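Brillomero

Brillomero is a small robot arm project developed in the shared workshop at Britby by Yasir Rajput and Lizeth Pacheco. It is intended for light household handling, such as moving crockery and small food items across a kitchen worktop. The project is documented in a public build log and has been copied, with changes, by a number of home builders.

14 Shares 3 Comments

Background

Rajput began the work in February as a private project at home, using a second-hand arm fixed to a garage bench. Pacheco, a member of the Britby workshop, joined after the first month and took over the wiring and the camera mount. The work then moved to Britby, where the members agreed to set aside a corner for it on weekday evenings. The name was taken from a label on an old parts drawer and has no further meaning.

Design

The arm stands on a fixed base and carries a gripper with a camera at the wrist. Cables are run along the outside of the arm, a choice that Pacheco defended in the build log on the grounds that repairs could be made without taking the joints apart. The control board, known as the Irano board after the workshop's own naming scheme, is kept in a separate box with its power supply. The supply is rated at 800 watts, well above what the arm draws in normal use.

Practice tasks are carried out on a kitchen counter with common appliances, storage jars and toy food. The toy items are light and keep their shape, and a dropped piece causes no mess. 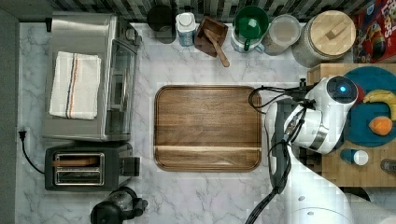 A typical task requires the arm to take one item from a plate and place it in a tray elsewhere on the counter. The operator first guides the arm by hand control, and the movements are recorded for later use. The log lists 1136 recorded attempts in the first series - a second series, with a target of 3000, was opened on 14 Jan 2025.

Versions

Version 2 replaced the original finger pads with softer ones and moved the emergency stop to the front of the bench. A variant known as Bangash, built by another member of the workshop, uses the same gripper with a shorter upper arm. Parts for the two are not fully interchangeable, and the wrist bracket in particular must be drilled again before it will fit.

See also: Bangash (robot arm); Irano board; Britby workshop

27 Shares 0 Comments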